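Fosteo puts out new planning release for table-top robot arms

Mar 17, 2020

Fosteo, the Stustgate software firm, has released a new version of Nair, its planning and control package for robot arms that work over tables and counters. The main change is in how the program deals with what an arm's cameras tell it once a movement has already started.

In earlier versions Nair looked at the table, worked out a path for the arm and then followed that path to the end. If a plate was nudged on the way, the arm carried on to where the plate had been. The new version keeps checking during the approach and can alter the last part of the path without stopping and planning the whole thing again.

"The old way was fine as long as everything stayed put," said Obadia Kioko, who leads the planning work at Fosteo. "You touch the rim of a plate with one finger and it slides a little. Then your plan is wrong and the program has no idea. We had customers writing their own fixes for that, and some of the fixes were better than ours."

The release has been in the works since December. Fosteo says it replaces 23 separate settings in the old approach module with eight, most of which can be left as they are. Users who had tuned the old settings by hand will need to start again, as the values do not carry over. A conversion script was tried and dropped after it gave poor results with shallow dishes.

Much of the testing took place at Stusside, the firm's workshop on the edge of Stustgate, using ordinary crockery and fruit. Typical jobs were closing the gripper on the rim of a plate, and moving an apple between a plate and a small bowl. The tasks are simple to set up, and Kioko said they show up planning faults quickly. An apple rolls if it is let go too early, and the side of a deep bowl can get in the way of the fingers on the way in.

Nair takes pictures from two viewpoints. One camera rides near the gripper and gives a close view of the thing about to be picked up. The other looks over the whole table. The two do not always agree, and the new version has a set of rules for which to believe. Far from the object it goes by the wide view. Close in, the near view takes over, and the wide view is used only to check that nothing else has come into the space.

The handover between the two was the part that took longest. In early builds the arm would sometimes pause just short of the plate while the program switched back and forth. The fix was to make the switch go one way only on each approach. If the near view is then lost, the arm backs off and begins again.

Beatrice Nyanda, who works on the perception side, said shiny surfaces had been the other big problem. Glazed dishes throw bright patches of light that move as the camera moves, and the older program could take the edge of one of these for the edge of the dish. A speckled worktop makes things harder, as it is full of small dark and light points that look like features worth tracking.

"We could have tested on a plain black mat and got lovely numbers," she said. "People do not have plain black mats in their kitchens. We left the worktop as it was and made the program look for long curves first - the rim of the plate, the lip of the bowl. Small marks only count if they move along with a curve."

That change has a cost. Looking for the curves adds 35 milliseconds to each update on the firm's standard computer, which Fosteo says is acceptable at the speeds its users run. Sites that need faster updates can turn the step off and go back to the older method, though the firm advises against doing so with glazed or pale dishes.

There is also a new replay tool. It lines up the pictures from both cameras with the plan the program was following at the time, so that a user can step through a failed attempt and see where the program thought the rim was. Until now this meant opening log files by hand. Nyanda said her own team had used a rough version of the tool for months before anyone suggested putting it in the release.

Some things are missing. Nair still cannot handle clear glass reliably, and stacked dishes are treated as a single object. Loose scraps on the table are ignored below a set size, and the size has to be chosen by the user. Support for two arms sharing one table was planned for this release and has been put back. Kioko would not give a date for it.

The update is free to sites with a current licence. Those on older versions will need to install the new camera calibration files first, and Fosteo recommends running the calibration again even where the cameras have not been touched. The replay tool can be installed separately and will read logs from the previous version, but without the plan overlay - the older logs do not hold enough detail for it.

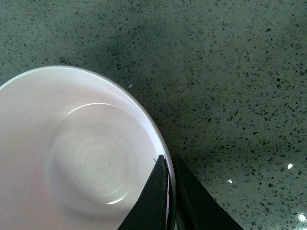
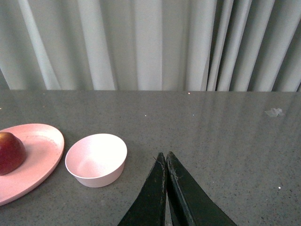
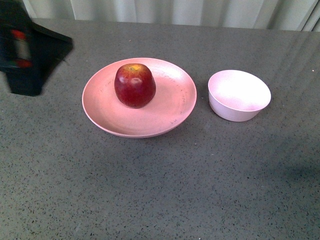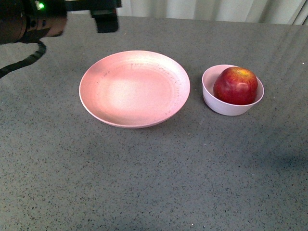

Crockery on the speckled worktop during Nair tests. The first two pictures are from the camera near the gripper; in the last, the apple is in the bowl.

Fosteo will keep fixing faults in the previous version for existing users but will add nothing new to it. The firm is asking sites that try the new approach module to send in replays of failed attempts, in particular those with bowls deeper than the fingers are long, which it says it has too few of.

Contact the news desk | Copyright 2020, all rights reserved | Back to top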